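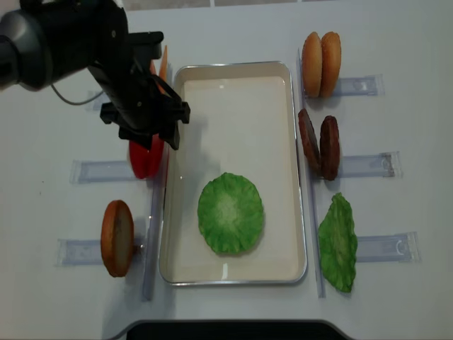
Cell Practice Forum > Shared Procedures > Tabletop Handling
Search this board Search Advanced
Posted in April by cellnotes_admin

Revision 5 of the tabletop handling practice is open for comment. The main change is in section two, which covers how a workspace is to be laid out before an arm is enabled. The draft requires that every item to be picked has a fixed station, that stations are arranged on both sides of the receiving surface, and that the receiving surface itself is bounded by a physical guide. The burger assembly cell is the reference layout for the section: a metal tray in the middle, a clear acrylic rail along each long side, and clear holders pointing outward with the buns, patties, tomato and lettuce standing on edge at their stations. Members are asked to comment on the wording of 2.3 (guides), 2.4 (presentation of items) and 2.6 (cables). Comments on the scoring annex belong in the other thread.

Reply from drendale_line2

The Drendale site supports 2.3 as written. Our one reservation concerns clear material. Transparent guides are easy to keep clean and do not hide the items behind them, but they are difficult for a person to see against a white table. We propose that the upper edge of any transparent guide be marked with opaque tape.

Reply from kolldale_qa

We do not support the tape requirement. Tape lifts at the corners, collects residue, and changes the appearance of the workspace between one run and the next. At Kolldale we recorded 122 runs with untaped guides and logged no contact between an operator's hand and a guide. If a marking is needed, it should be part of the guide itself.

Reply from drendale_line2

The absence of logged contacts does not settle the matter. Your operators work at the same cell every day. The practice is also meant for sites where staff rotate, and 2.1 says so. We would accept a molded or engraved marking as an alternative to tape, provided that the wording allows either one.

Reply from bermudez_integration

A question on 2.4. The draft says that items "shall be presented on edge." At Bermúdez we agree that this gives a parallel gripper two faces to close on. However, the lettuce in the reference layout is lying flat in the tray, and a reader could take this as an exception for thin items. Does the on-edge rule apply only at the stations, or to the tray as well?

Reply from cellnotes_admin

Only at the stations. The tray is the receiving surface, and items there may lie flat. The sentence will be changed to "shall be presented on edge at the pick station." Thank you for raising it.

Reply from lavach_bench

Lavach has two comments.

First, 2.4 should set a minimum clearance between neighboring items at the same station. In the reference layout the two patties overlap, and so do the two bun halves at the top right. A gripper closing on one of a pair may disturb the other. Our internal rule is a 70 mm gap between pick points, and we would like to see it adopted.

Second, 2.6 says that cables "should be tidy." This cannot be audited. A cable that loops down below the wrist should either be clipped to the arm or have a stated lowest point for the full range of motion.

Reply from kolldale_qa

We agree on the cable wording. We disagree on the gap. On a bench 800 mm wide, a 70 mm gap leaves too little room for a second item at each station, and picking from closely placed pairs is part of what many sites need to verify. The practice should require that the spacing be recorded and held constant. It should not choose the number.

Reply from lavach_bench

Recording the spacing is acceptable as a minimum. We still ask for a recommended value in a note – sites that are new to this work will look for one, and if the document does not give it they will guess.

Reply from bermudez_integration

Supported, if the note is clearly marked as guidance. The words "shall" and "should" are mixed in three places in section two already, and auditors on our side have read them both ways.

Reply from cellnotes_admin

Status of the open points is as follows. 2.3 will require a visible marking on transparent guides, with the method left to the site. 2.4 will be limited to pick stations and will require that spacing be recorded. The recommended value remains open. 2.6 will be rewritten around a stated lowest cable point, and Lavach is asked to supply the text.

Reply from drendale_line2

Drendale accepts the wording on 2.3. Please confirm whether sites already working to Revision 4 must mark existing guides, or only new ones.

Recent in Shared Procedures
Scoring annex: partial placement
Fingertip inspection before first run
Enabling the arm with a second person present
Tray cleaning between food and non-food work
Revision 4 errata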